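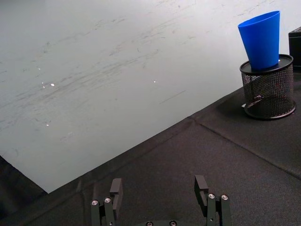 Figure 4-1. Mesh pen holder on the covered table, next to the wall surface.

4 Setting up the table position

4.1 Scope

This section covers the table position of the Petmont desk set: the cloth, the pen holder and the wall behind them. Wall-mounted parts are covered in section 5. Read section 3 before starting if the table has not yet been leveled.

The instructions apply to tables placed directly against a painted wall. For freestanding tables, skip 4.3 and follow the Tindton supplement supplied with the long cloth.

4.2 Before you start

You will need:
- the dark table cloth
- the pen holder
- a soft dry cloth
- a second soft cloth, dampened with clean water
- a lint roller or clothes brush
- a hand steamer, or an iron and a clean pressing cloth

Clear the tabletop completely. Wipe it and let it dry. A damp tabletop marks the underside of the cloth and can print through to the upper side.

4.3 Wall surface

Light walls next to a table pick up gray streaks and scuffs at the height of chair backs, sleeves and bags. Treat these before laying the cloth. Loosened dust shows clearly on dark fabric and is harder to remove than from a bare tabletop.

1. Pull the table away from the wall far enough to stand behind it.
2. Wipe the wall with the dry cloth, working from the top down. Turn the cloth to a clean side as it fills.
3. Go over any remaining streaks with the damp cloth. Use light, straight strokes and keep the pressure even.
4. Dry the treated area at once with the clean side of the first cloth.
5. Look along the wall from one end with the room light on. Marks that are hard to see from the front are easier to find at a low angle.
6. Repeat steps 3 and 4 on scuffs that remain. Do this no more than 2 times in one session.

CAUTION: Do not use abrasive pads, scouring cream or solvent. Rubbing a matte wall produces shiny patches that cannot be wiped away.

Note: Small dark flecks may be loose debris or chips in the paint. Try lifting a fleck with the lint roller first. If it does not come away, leave it and touch up the wall later as described in 5.6.

Note: Small bright specks that move when you change your viewing position are reflections from raised points in the surface. They do not need cleaning.

4.4 Laying the cloth

The cloth is packed folded. Fold creases are normal on first use and can also appear after storage.

1. Unfold the cloth on a clean bed or floor, face up, and brush it in one direction.
2. Carry it to the table with two folds left in. Set the center fold on the centerline of the tabletop.
3. Open the cloth toward the front edge, then toward the wall.
4. Smooth it by hand from the center outward. Do not pull on the corners. Pulling moves the crease to a new place and leaves the edge uneven.
5. Check the overhang on both short sides. Adjust by lifting and resetting the whole cloth.
6. Push the table back to the wall. Stop when the cloth touches the wall along its full length but is not pinched.

If the cloth is pinched, a shallow ridge forms parallel to the wall. Pull the table forward slightly, flatten the ridge and push back again.

4.5 Removing fold creases

A raised crease catches the light on one side and looks darker on the other. It can also tip light objects. Remove creases from the area where the pen holder will stand. Creases elsewhere on the table affect appearance only.

With a steamer:
1. Fill the steamer and let it reach working temperature.
2. Hold the head just clear of the fabric and pass it slowly along the crease.
3. Smooth the crease with the dry cloth and leave the area to cool before placing anything on it.

With an iron:
1. Remove the cloth from the table and place it on an ironing board.
2. Set the iron to low, steam off.
3. Cover the crease with the pressing cloth and press without sliding.

CAUTION: Steam and hot surfaces can cause burns. Do not steam the cloth while it lies on a waxed or lacquered tabletop.

Note: Direct contact with an iron flattens the surface of the fabric and leaves a permanent sheen.

4.6 Placing the pen holder

1. Check the bottom rim for burrs or grit. Wipe it with the dry cloth.
2. Lower the holder straight down onto a flat part of the cloth, near the wall. Leave a gap so that the top rim does not touch the wall.
3. Press lightly on opposite sides of the rim. The holder must not rock. If it does, move it off the crease or repeat 4.5.
4. To move the holder later, lift it. Do not slide it. The rim drags the cloth and raises new ridges.

Clean the mesh with a dry soft brush. Work from the top rim down, then brush the fallen dust off the table cloth. Do not soak the holder. Water held in the mesh can run out later and mark the fabric.

4.7 Routine care

Weekly: brush the cloth and dust the holder.
Monthly: inspect the wall behind the table and repeat 4.3 if needed.
Each August: remove the cloth, air it flat for a day, and turn it end for end to even out wear.

Replacement cloths are listed under Gretard in the parts table, section 9.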